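Week 2: Floor coverings, setting out

Modules and joints

Plank floors are set out from a centreline, never from a wall. For the 119 mm module, divide the room width by the module and check the remainder. If the remainder is less than half a module, shift the centreline by half a module so both edge rows are wider.

End joints in adjacent rows are staggered by at least 333 mm. Colour is ignored at this stage; drawings are prepared in grey.

Tutorial sheet (H. Gumede) is due in November and is marked out of 70. Show all working in millimetres.

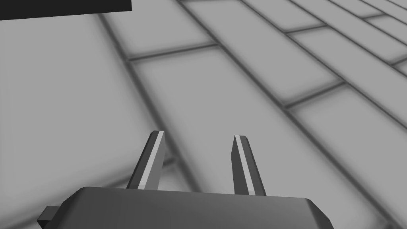
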